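Marble for an L-shaped counter, or am I going to regret it?

Home Forums > Kitchens > Countertops and Sinks

gritstone_gal
May 12, 2024
We're redoing the kitchen and I'm stuck on the counters. The layout is an L. I want marble. My husband wants quartz. Two quotes so far: Gruredier came in at $3,666 for marble, honed, with a plain eased edge. Sunley quoted $3,000 for quartz with the same edge. Both include tear-out of the old laminate and the sink cutout. Neither includes plumbing.
We cook most nights and there's a lot of lemon and tomato involved. Has anyone lived with marble long enough to say what it's like after a few years?

pantrymoth
Nine years with honed Carrara. It's etched all over and I don't see it anymore. The first ring bothered me for a month. If you're the kind of person who gets upset by a scratch on a new car, get the quartz.

backsplash_bill
I'd go quartz. I install both and most of my callbacks on marble are people who want an etch taken out six weeks after we leave. You can hone it out, but then that spot looks different from the rest and they call again.

pantrymoth
That's a polished marble problem mostly. On honed you can blend it yourself with a fine pad.

backsplash_bill
You can. Most people can't. I've seen some bad ones.

halfbath
Ask both shops where the seam goes. On an L you'll have at least one unless the slab is huge. Ours is right at the inside corner and collects crumbs. My sister had hers moved a foot over, away from the corner, and it's much easier to keep clean. Get it drawn on the template before they cut.

gritstone_gal
Gruredier said the seam would be at the corner, mitered. I didn't know there was another option. Sunley hasn't said.

backsplash_bill
Don't miter it. A diagonal seam is longer and it runs right into the weakest part of the stone. Butt joint, off the corner, and not over the dishwasher.

tallboy_cabinets
Disagree on the miter. With strong veining a straight butt joint can look terrible because the veins run into each other at ninety degrees. If the slab is fairly quiet then sure, butt joint.

backsplash_bill
Fair point on heavy veining. I'd still want to see the slab first.

halfbath
Also go and look at the actual slab, not the sample. We picked ours from a four inch square and the slab had a gray patch the size of a dinner plate.

oldfaucet
What are the cabinets? Stone is heavy and if they're old particle board boxes you should find out what shape they're in. We had to level ours and add a strip along the back, another $300.

gritstone_gal
Plywood boxes, twelve years old, from Charbonneau. They're solid. We're keeping them and painting the doors dark brown.

tallboy_cabinets
Charbonneau boxes will be fine. Check they're level along the long run though. Installers can shim a little but not an inch.

pantrymoth
Dark brown with white marble will look good. Sealing: do it once a year, takes twenty minutes. Put a drop of water on the counter and if it darkens the stone, it's time. Sealer does nothing for etching, it only helps with stains. People mix those up and then blame the sealer.

marla_on_5th
I had marble and replaced it with quartz. Turmeric. That's all I'll say.

pantrymoth
Baking soda poultice under plastic wrap overnight, twice. It came out of mine.

marla_on_5th
I did it four times. It went from orange to yellow.

oldfaucet
Quartz isn't bulletproof either. Ours has a scorch mark next to the stove from a pan. The resin can't take it. You can't sand that out.

backsplash_bill
True. Use a trivet on either one.

gritstone_gal
Update. I went to see slabs at Useck this morning, which is where Gruredier buys. The one I like is pretty quiet, so I'm going to ask for a butt joint away from the corner. My husband came along and has stopped saying quartz, for now. I'm also going to leave a piece of the offcut on the old counter for a couple of weeks with lemon juice and wine on it and see how much I mind.

halfbath
Good plan. Ask them for the sink cutout, it's yours anyway and makes a decent pastry board.

tallboy_cabinets

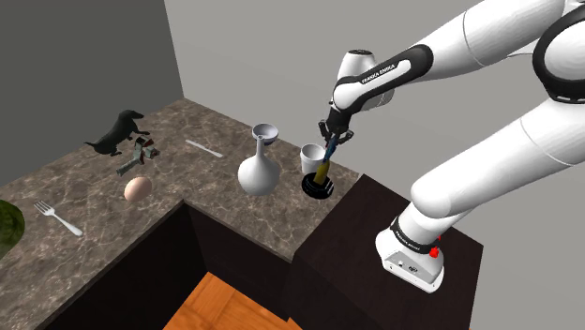 Marble on an L-shaped counter, dark brown cabinet at right (render)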